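Skellex Naval Tender Notices

Version 2, released 10/22/19. Maintained by Rozália Szalai and Ju-won Song.

Contents

The set holds 1000 public notices on the purchase, refit and disposal of patrol boats, harbor tugs and supply ships. Each record is one notice. Notices that cover several hulls are kept as a single record, with the hull count in its own field.

Fields

notice_id - string, unique
yard - name of the shipyard as printed
hull_class - patrol, tug, supply or other
stage - tender, award, amendment or cancellation
value - contract value in the original currency, blank if not published
text - full body of the notice

Splits

600 records are for training. The rest are held out for testing. Amendments always sit in the same split as the notice they amend.

Known problems

The Gollurley yard changed its name in June and appears under both spellings. Award dates from Sedcombe are missing in 7 records. Values are not adjusted for inflation.
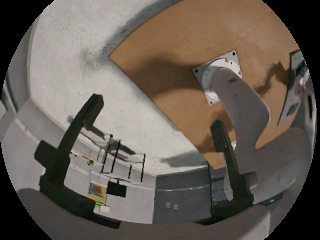

Timothée Perrin wrote that the "other" class mixes barges with survey ships, and that he had to split it by hand before his award counts made sense. A separate barge label is planned for the next version.

Loading

Files are UTF-8, tab-separated, one header row. Line breaks inside the text field are stored as \n.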